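Giving up the second car

We sold the Bisby in August. I have been meaning to write about it since, mostly to answer the people who asked me whether it was a mistake, and partly to have the numbers in one place.

For anyone new here, we live in Matthorpe, on the hill side, and my husband works out past the reservoir. For eleven years we had two cars. His is newer and gets used every day. Mine was the Bisby, a small gray hatchback that I bought from Manikandan Kurup when he moved up to a van. I used it for groceries, the dentist, my mother's appointments and the occasional trip to the coast. When I stopped commuting it mostly sat in the driveway with leaves on it.

The thing that pushed us was the renewal notice. Insurance, registration and the inspection came within a few weeks of each other, and the inspection found a rusted brake line and two bad bushings. I added up what the car had cost over the twelve months before that, fuel included, and got $3,033. I then checked the odometer against the last inspection sheet. I had driven it a little over a thousand miles. I did the division and decided I would rather not be paying three dollars a mile to go to the store.

Selling it was easier than I expected. I wrote up an ad with the brake line and the bushings listed at the top, and set the price $200 lower than the others I had seen. Ottó Bozsik, who runs the garage on Katona Street, called the same evening and took it for his daughter. He knew what was wrong with it because he had done the inspection. He paid the asking price and I handed over both keys, the winter mats and a box of bulbs.

The first month was annoying. I had got used to going out for one thing at a time. If we were out of onions I went and got onions. Without a car in the driveway during the day I had to either walk down to the little store, which is fine going and less fine coming back up, or wait until my husband got home. I did a lot of waiting and we ate some odd dinners.

What fixed it was a list on the fridge and one proper shop a week in the evening. I had always claimed to keep a list. I kept it in my head, and I bought mustard every time I went. We had four jars of it when I cleaned out the cupboard. 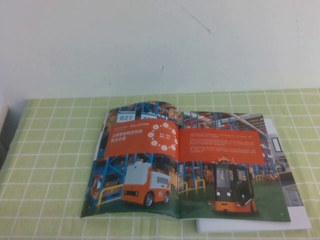 The bus is better than I remembered. The 40 stops at the bottom of our road and goes to the clinic, the library and the train station. It runs every half hour until seven in the evening and then once an hour, and the last one back is at 10:15. The drivers are patient with my mother, who likes to have her change ready before she gets on and holds up the line doing it. I bought the monthly pass for two months, then worked out that I don't ride enough to justify it and went back to single tickets.

I also bought a bike. I should say I had not been on one since college. I looked at electric ones, and the shop had a Takska on the floor that I liked very much until I picked up the price tag. I ended up with an ordinary used bike with wide tires, a rack on the back and a very low first gear. I can get up the hill on it if I stop once, by the church. I had a basket put on the front, and I took it off again after a week since it made the steering heavy. Two bags on the rack work better. Put the heavy things at the bottom and strap the bags down even if you are only going a short way. I lost a carton of eggs finding that out.

Rain is the obvious problem. I have a decent jacket and I bought rain pants, and with both on I stay mostly dry and look like I'm about to clean a gutter. If it is really coming down I take the bus, or I don't go. Very little that I used to drive to was urgent.

The part I worried about most was my mother. Her appointments are early, and some of them are across town where the 40 doesn't go. For those I book a taxi the day before. I keep the receipts in an envelope and so far they come to less than the insurance alone would have been. She prefers the taxi, as it turns up at the door and the seats are higher. She had apparently never liked getting out of the Bisby and had not wanted to mention it.

Twice now I have rented a car. Once was for the coast, and once was to pick up a dresser from my sister. The rental place is next to the train station and it took longer to sign the forms than to get there. If you are thinking of doing the same, book ahead in summer. I tried to get one the day before a long weekend and there was nothing left but a twelve-seat van.

Things I miss: being able to leave the house at the last minute. Keeping a folding chair and a blanket in the trunk. The radio, oddly. I used to listen to the afternoon program while driving and I never turn it on at home.

Things I don't miss: scraping the windshield, moving one car to get the other out, and the sound the Bisby made when it was backing up.

The driveway has room in it now. My husband would like to take up part of the concrete and plant something. I would like to leave it alone for a year, in case we change our minds. We have agreed to put two large pots there for the time being, with bay in one and whatever the garden center has left in the other.

A few of you asked whether this would work with small children. I don't know. Ours are grown and living elsewhere, and when they were little I drove them everywhere and was glad to be able to. It also depends on where you live. If we were on the other side of the reservoir, with no bus, I would still have the car and would have paid for the brake line.

I will add up the costs again next August, with the taxis, the rentals, the bus tickets and the bike in one column and last year's total in the other. The bike needs a new chain already, according to the shop, so that will go in too.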